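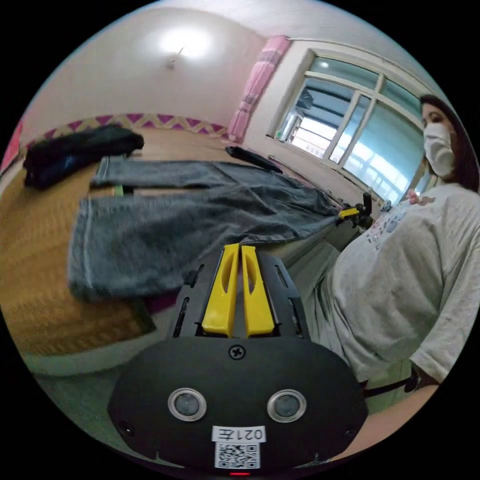 Yellow slotted fingers on the hand-held gripper, with a pair of jeans laid out on the mat.

Progress report to Andgate, March
Submitted by Rowena Dela Peña, Postix

Thank you again for your patience over the winter, and for the kind note that came with the second payment. We have had a busy stretch, and I am glad to say the finger comparison is well past its halfway point.

We have now logged 443 folds with the hand-held grippers, 210 of them on denim. Denim was your request, and I grumbled about it at first, but it has taught us more than the T-shirts ever did -- a thick waistband shows up a weak grip right away! The slotted fingers lost hold of the cloth 7 times in those denim folds. The older solid fingers lost it 16 times over the same number, mostly at the hems, where the seams are bulky.

The wide-angle view is still a sore point. Straight edges bend badly toward the rim, and our correction step handles the middle much better than the corners. Susik is rewriting that part and hopes to have it ready for the next round.

Spending is in line with the plan, apart from spare fingers, which we ordered early. Next we move on to jackets and other heavy pieces, and I will send the full log along with the April invoice.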